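A morning at the Tosodero open day

Reading time: 4 minutes
Print this page | E-mail this page

I got to Tosodero a bit after nine in the morning, which was early enough that the coffee was still good and the name tags were still in alphabetical order. My sister-in-law Yamila Daza had put me on the guest list (she does the payroll there and has been telling me for ages that I'd love it), and she was right, I loved it! I repair sewing machines for a living, so anything with small joints and stubborn screws has my attention already.

The tour started in a long room they call the nursery. This is where they collect the demonstrations. A person drives the arm by hand through some little chore, the cameras and the joint readings get saved, and then they do it over again with the object turned a little, and again with it moved over. All of it goes to the learning system later. They have two stations running at once, one named Bae and the other Skudlow, and I never did find out who Skudlow was.

Trinidad Rivadeneira took our group through. She talks fast and walks faster, and she had us standing around Bae before half the people had put their coats down. The goal for the month, she told us, was 200 good demonstrations per household object, and "good" was a word we heard a lot. If the operator bumps the thing, hesitates too long or drops it, the run still gets saved, but it goes in a different pile. I asked if the pile of bad ones was any use and she lit up – they keep every one, and a good share of them get used to teach the system what a slip looks like from the wrist.

The wrist camera was my favorite part. You stand next to the arm and see a perfectly ordinary object on a perfectly ordinary surface, and then you look at the monitor and it's all underside and shadow.
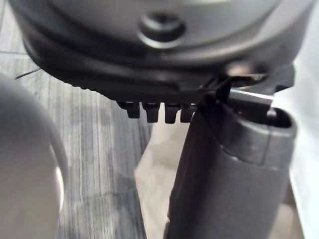
Joaquín Fuentealba was driving when we came by, and he let people ask him things while he worked, which I thought was brave. He told us new operators always watch the arm itself for the first few days. Then they switch over to the monitors, and their runs get smoother. He likes to come in low and slow and pause just before closing the fingers, so that there's a nice clear stretch in the recording where the approach ends and the grip begins. Somebody in our group asked whether that makes every example look the same. He said yes, a little, and that's why they swap operators between stations after lunch. Soledad Tapia, who was on Skudlow, comes in from the side and hardly pauses at all, and the two of them tease each other about it across the room.

Then we got to try! I had maybe three minutes with the hand controller and I'd like to say that years of threading needles paid off. They did not. The controller is light and the arm follows it with the tiniest delay, so you push too far, then pull back too far, and you end up wobbling over the thing like a nervous seagull. On my second go I got the fingers closed and lifted. Joaquín typed in a note next to it and I asked what he wrote. "Visitor, kept," he said. So I'm in there now, run 426, and I have told everyone I know.

After that we sat down with Miyuki Nomura in the labeling room, which is much quieter. She goes through the recordings and marks where each step starts and stops. She also writes the plain sentence that goes with each run, the kind of thing you'd say to a helper in your kitchen. She showed us how two labelers can watch the same clip and write quite different sentences, and they keep both. The software they use for this is called Tesura, and it looked to me like a video editor with most of the buttons taken off. One man wanted to know why a computer couldn't do the marking. Miyuki said they do let it guess first, and then she fixes the guesses, and on a slow afternoon that takes her almost as long as starting from nothing.

The snack table was in the hallway by then and the groups were getting mixed up, so I missed the talk about sensors. Yamila says it was dry. I spent the time back at Bae instead, watching Soledad have a turn there while Joaquín gave her advice she hadn't asked for.

If you want to go, they hope to hold another one in April. Wear comfortable shoes, leave the big bag in the car (the aisles between the stations are narrow), and sign up for the hand controller at the front desk as soon as you walk in – the list was full before ten.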